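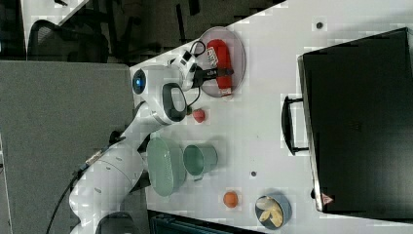
*Figure 2.1. A worktable set up for handling household items. The space taken up by the arm, its cable, and the objects must all be allowed for in the plan.*

# Chapter 2: Planning the Purchase

A department that decides to buy a robot arm usually begins with the arm. A supplier's price list is easy to obtain, and the figure at the bottom of the first page looks like the cost of the project. In most cases it is the cost of one line of the project. The table, the gripper, the wiring, the objects to be handled, the floor space, and the hours of the people who will set up the work must all be paid for from the same budget or from a neighboring one.

This chapter covers the period between the decision to buy and the signing of the order. Students should already be familiar with the terms *reach*, *payload*, and *end effector* from Chapter 1. The legal form of the purchase contract is left to a later chapter.

After completing the chapter, the student should be able to:

- write a statement of need that a supplier can price
- separate one-time costs from yearly costs
- prepare a floor and table plan before asking for quotations
- score competing offers on a scale of 100 points
- set aside a reserve and state who may release it

## 2.1 The Statement of Need

The statement of need describes the work. It names the objects, says where they start and where they should finish, and gives the conditions under which the work is done. It does not name a model. A buyer who writes "one six-axis arm" has already made a decision that the suppliers could have helped with.

Objects deserve more attention than they commonly receive. Consider the table in Figure 2.1. A colander, a cup, and a large suitcase differ greatly in size and shape, and a gripper suited to the rim of a cup may be of little use on the case. Small round items raise a separate question, as they can roll. Each type of object should have its own line in the statement, with its largest and smallest dimensions and its weight.

Surface and softness should be recorded as well. A stiff container keeps its shape between two fingers. A stuffed one gives way, and its outline changes with the pressure applied.

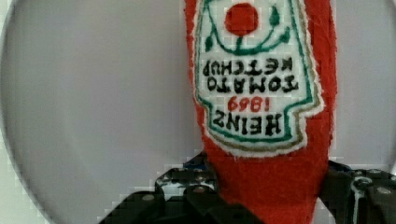
**Department of Equipment Planning and Operations, Notcombe**

The plush ketchup bottle in Figure 2.2 is held upside down between two black fingers, its fabric filling the gap between them. For the buyer, the points to settle are the opening width of the gripper, the force it can apply, and whether that force can be adjusted. All three belong in the request for quotation. Where a supplier offers interchangeable fingers, the price of a second set should be requested at the same time.

## 2.2 Case: The Surkomgate Laboratory

The Surkomgate teaching laboratory requested offers from two suppliers, Doležal and Sidholm. The Doležal offer was lower on the arm alone. The Sidholm offer included a gripper, a spare set of fingers, and two days of training.

The planning officer, Horațiu Ene, asked both firms to quote again on a common form. Once the same items appeared on both sheets, the arm made up 61 percent of the Doležal total. The laboratory had also left out its own labor, which was later entered at 80 hours for assembly, testing, and staff instruction.

Table 2.1 lists the headings used on the common form.

| Heading | Type of cost |
|---|---|
| Arm and controller | One-time |
| Gripper and spare fingers | One-time |
| Table, mounting, and cabling | One-time |
| Test objects | Yearly |
| Staff hours for setup | One-time |
| Service and repair | Yearly |

*Table 2.1. Cost headings, Surkomgate laboratory.*

Test objects are entered as a yearly cost. Fabric wears, containers crack, and small pieces are lost. The sum is modest, but a laboratory without a line for it will draw on its repair money.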